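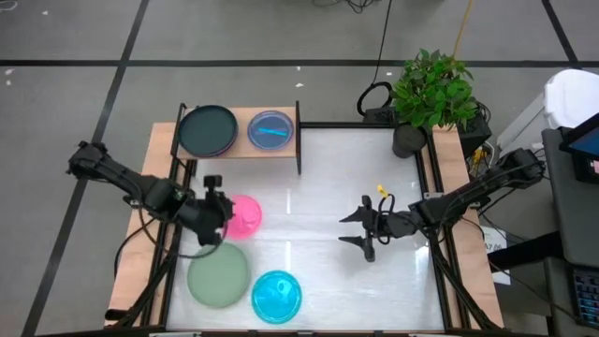
Sandro Greco, Communications Manager, Drosteo

Jul 4, 2018

TRILLEY – Drosteo will put two-armed robot cells to work sorting and stacking plates at its dish room in Griltcombe, the company said Wednesday. The cells are being prepared at the company's test shop in Trilley, where staff have been running them with plates in several colors and sizes since March.

The Griltcombe dish room handles up to 600 plates an hour at lunch. Sorting them by hand is the job workers most often ask to be moved off, and shifts on that line are now limited to 20 minutes at a time.

Each cell has two black arms that reach in over a white tabletop from opposite sides. A worker stays with the cell, brings it plates and takes over when it stops.
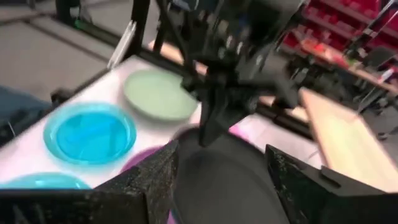

What changes for staff

No jobs will be cut. The 10 people who now rotate through the sorting line will be trained to run the cells, and their pay grade will go up one step when they finish. Training is done on paid time.

"People told us their wrists and shoulders hurt by the end of the week," Greco said. "We want them checking dishes and running the line. The lifting and turning can go to the arms."

Chipped plates will still be pulled by hand. So will trays, glasses and flatware.

Installation will be handled by Hájek, which also services the dishwashers at the site. Workers can send questions about shifts or training to their line lead or to the Drosteo personnel office in Griltcombe.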